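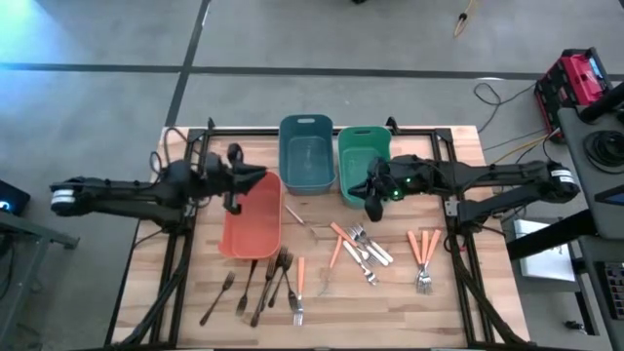 The wooden table, with three bins and the forks laid out

Plenport Music Listeners' Circle
Minutes of the March meeting

Start: 7:05 p.m. Attendance: 37, our best turnout since the fall!

1. Minutes of the last meeting
Approved with one fix. The Viritach live album was listed as a studio release. It is very much a live album (you can hear the crowd singing the whole second chorus) and the record now says so.

2. Discography project
Wonderful progress here. The shared list of recordings by artists from the Plenport area now stands at 1623 entries, and 93 of those came in after the February meeting. Most of the new ones are singles and B-sides from the Marwat label, which we had barely touched before. A member brought in a shoebox of Marwat sleeves with the catalog numbers still readable on the spines, and several of us stayed at the box well past the break.

Agreed: guest vocals get their own column. Remixes stay under the original song unless they came out as a separate release. There was a lively back-and-forth over whether TV soundtrack songs belong in the main list or on a page of their own. Main list won, 21 votes to 16, and we will look at it again if the page gets too long to scroll.

3. Listening night
The Viritach night in February was a joy. We played the first two albums straight through, with a break for pie, and the talk about the change of drummer between them went on in the parking lot. Next up is Hunex, the early years, starting with the demo tape and going as far as the second tour. Please bring any ticket stubs or tour programs you have, even creased ones! Doors open at 6:30 p.m. and the first track goes on at 7.

Somebody asked for lyrics sheets again. We will print a few large-type copies and leave them by the speakers.

4. Sound system
The left speaker still buzzes on low notes. Two members have offered to swap the cable and try it with the bass-heavy side of the Marwat sampler, which ought to show up anything that is wrong. If it still buzzes, we will price a used pair and bring numbers to the April meeting.

5. Newsletter
The next issue will carry the Hunex timeline, a short piece on child actors who moved into pop, and the album swap column. The timeline has a gap in its third year, so if you saw the band then, please write down what you remember, set list and all.

6. Other business
Album swap: bring up to five, names on the inside sleeve.
The song quiz is back after the break in April, by loud request.

Meeting closed at 8:50 p.m., followed by both sides of the new Viritach single, played twice.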